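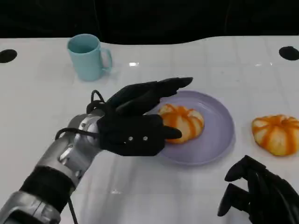
Plurmont say their glossy top can take fruit straight on the surface, no plate needed. I would not lean on that. Citrus juice left overnight is a poor test to run on a new table.

### 4.2 Serving peeled fruit

1. Wipe the white top with a damp cloth and let it dry.
2. Put a rimmed plate in the middle, well clear of the two round holes at the back.
3. Peel mandarins over the plate. Leave the white pith on – it keeps the segments together.
4. Move any fruit lying on the bare top onto the plate.
5. Stand mugs toward the back, handle turned inward.

**Note:** The leaflet promises 400 wipes before the shine dulls. It does not say with what cloth.

**Caution:** Do not pour juice or rinse water near the holes. Anything spilled there ends up on the floor.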